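Horndale House Slides, Plush Lined

I bought these in March to replace a pair of Enache moccasins that had gone flat in the heel. I work from home and take 1,974 steps on an ordinary weekday, nearly all of them on tile. I have now worn the slides for 8 weeks.

Fit

They come in whole sizes only. I wear a 9 1/2 and ordered the 10, and with thin socks they are slightly loose. The strap does not adjust.

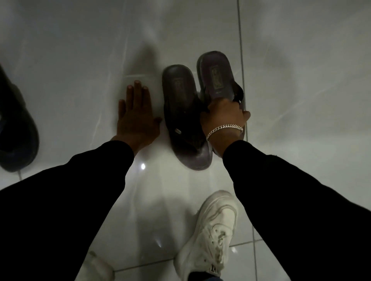
Grip was my main concern. Our hall was retiled two years ago and the old moccasins slid on it every morning. I tried the new pair on the same glossy white tile, first dry and then after mopping. Dry, they hold well. Damp, they are fair, and I slow down at the corner by the laundry room. They make a slapping sound on stairs.

Warmth

The lining covers the top of the foot and the heel rim. The back is open, so your heels will get cold in a drafty house. I wore mine with the thermostat at 66 and was comfortable in socks. The lining has matted a little under the strap but has not shed.

The sole is thick and took six days to soften. I can stand at the counter for an hour without sore feet, and the Skirnness pair I tried last year could not do that.
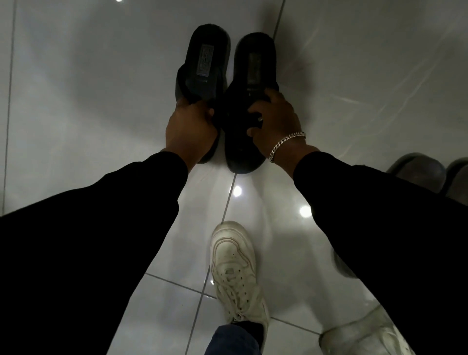 Cleaning

Hand wash only. Mine needed 20 hours to dry on a rack. I paid full price at Plaruvholm and would buy them again for indoor use. Four stars.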